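Notes for the talk, evening session, 40 minutes plus questions. Hamish Trevaskis, Parden repair group.

Bring: the big flat screwdriver, two Phillips, wrist strap, tray with the lid, spare memory sticks in their bags, printed parts sheet (30 copies).

## Opening (3 min)

- Say who I am. Ran the bench at Clanov for years, now do the Monday class at Parden.
- The talk is called "What's Left in the Box." It's about old desktop towers that come in partly stripped, and how to decide what to do with them.
- Ask for hands: who has opened a desktop case before? Who has put a processor in one? Adjust the middle section to suit. If most hands stay down, skip the part on front panel headers.
- Phones can stay on. I don't mind people leaving for the late bus.

## Why stripped towers (5 min)

- Most towers people give us have had something taken out already. Memory goes first because it's easy to pull and easy to sell. Drives go because people worry about their files, and they're right to.
- Processors go less often. When one is missing, somebody knew what they were doing, or thought they did.
- The Kekolmont office clear-out in January gave us 55 towers. We sorted them on the floor into complete, missing one thing, and missing more than one thing. The third pile was the biggest.
- A tower with no processor and no memory is still worth opening. You have a case, a board, and usually a power supply. Those take up the most room in storage and cost the most to ship, so it makes sense to use them where they are.
- Mention Asfaw here. They buy tested boards from us but won't take untested ones. Price list is on the back of the parts sheet.

## Lay it down first (6 min)

- Never work on a tower standing up. Put it on its side with the open side facing the ceiling. Screws that fall will land where you can find them.
- Unplug at the wall, then hold the power button in for a few seconds.
- Strap on, clipped to bare metal on the chassis. Paint doesn't count.
- Take the side panel right off and stand it somewhere it won't get kicked. I have bent two by leaning them on a chair.
- Look before touching. Give it a full minute. Start at the middle of the board and work outward.

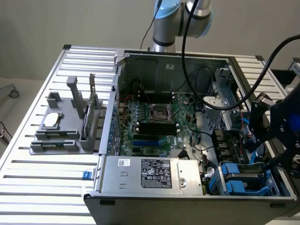
- The socket is the first thing to check. If the processor is gone, the bare contacts or holes are easy to damage, and a screwdriver dropped on them can finish the board. Put a cover over the socket if you have one. If you don't, work slowly and keep tools to the side.
- Check the lever. It should lift and close without force. If it's stiff, stop and look for something in the way.
- Memory slots next. Four is common on a full-size board. Open the clips with a fingertip. Blow out dust with the hand blower, never with your mouth.
- Say this twice: empty slots tell you nothing about what the board can take. Read the model number off the board and look up the manual.
- Someone will ask about filling only two slots of four. Answer: fine, but check the manual for which pair. The colors can help on some boards, and on others all the slots are the same color.

## Power supply (8 min)

- Do not open it. Leave the cover on. It can hold a charge after it's been unplugged, and there's nothing in there we fix at a beginner's bench.
- Read the label instead. Copy the wattage and the model onto the parts sheet before anything else gets moved.
- Go over connectors. Pass the loose one around the room: main board plug, processor plug, drive plugs. Let people feel the clip on the main plug. It has to be squeezed before it's pulled.
- Use the tester, and write the result on tape stuck to the case. Date goes on the tape too. We had a shelf of supplies marked "OK" and had to test them all over again.
- Some makers use their own plug shape. A supply like that stays with its case.
- If anyone smells burning, it goes in the scrap bin. No discussion.

## Drive bays and front end (8 min)

- Many office machines use plastic caddies and latches so the drive comes out without tools. Look for colored plastic. The makers usually color the parts you're meant to pull or press.
- If it won't move, look again for a second latch. Don't pry. Broken latches are the most common damage we do ourselves.
- Check every bay for a forgotten drive, the ones low down at the front included. About one tower in ten from Kekolmont still had one.
- Any drive you find gets a sticker and goes in the locked drawer. It does not go in a pocket, even for a minute.

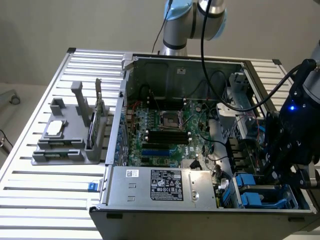 - Cables. Before unplugging any thin wires from the board, take a photo with your phone. The front panel wires are the worst, and the printing on the board is tiny.
- Tie up loose cables so they don't lie across a fan. A bread tie works.
- Shrouds and air guides look like packing and people throw them out. Keep them with the case. The airflow was planned with them in place.
- Drive cages: check for missing screws and put in what's missing from the mixed jar. A loose cage rattles, and the machine comes back.

## Rebuild or part out (7 min)

Show the three questions on the flip chart:

1. Does the supply test good?
2. Is the board clean, with no swollen capacitors and no bent pins?
3. Do we have a processor on the shelf that fits?

- Yes to all: rebuild.
- Yes to the first two only: shelf, with a tag saying what it's waiting for.
- Supply bad, board good: board goes in an antistatic bag for Asfaw, once we've tested it with a bench supply.
- Board bad: keep the supply, caddies, screws, and cables. Metal goes to recycling.
- Tell the story about the tower I rebuilt with the wrong paste, if there's time. Leave out the part about the carpet.

## Questions (leave slides up)

Likely ones:

- "Is it worth it for a machine this old?" For email, typing and a printer, yes. For new games, no.
- "Can I bring mine in?" Yes, to the Monday class, and bring the power cord.
- "Do you wipe drives?" Yes. Sign the form at the desk.

Collect the loose connectors and the tester before people leave. Parts sheets are theirs to keep.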